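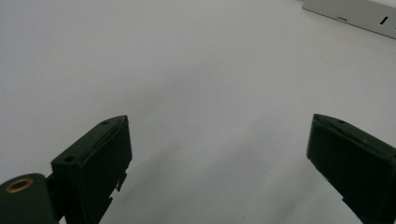
The tabletop in the back room has now been in service since October, and a short record of its care may be of use to other households with a pale work surface. The color is a light gray that reads as white on the brighter side of the room. The finish is matte and carries no pattern.

The table was purchased secondhand from Parviz Bagheri, who had kept it in his sewing room on Grudley Street. The price was $37, delivery excluded. It replaced a dark oak desk on which small parts, pins in particular, were regularly lost.

The following practices have been adopted. The surface is wiped once each evening with a damp cotton cloth and a drop of dish soap, then dried with a second cloth. Scouring pads are not used. Hot cups are placed on a cork mat. Pencil marks are removed with a white eraser. Ink has proved more difficult, and one blue line from a ballpoint pen required 2 applications of rubbing alcohol before it faded to an acceptable degree.

Azadeh Hashemi has recommended a felt pad beneath any heavy item that is to remain in place overnight. This recommendation has been followed for the sewing machine and for the larger of the two lamps. The felt was bought by the sheet and cut with kitchen scissors.

Materials left out at the end of the day are returned to the shelf before the wiping begins. The question of whether to wax the surface remains open, and a test on the underside is planned for the coming weeks.

Filed under: Home and Workroom, Furniture Care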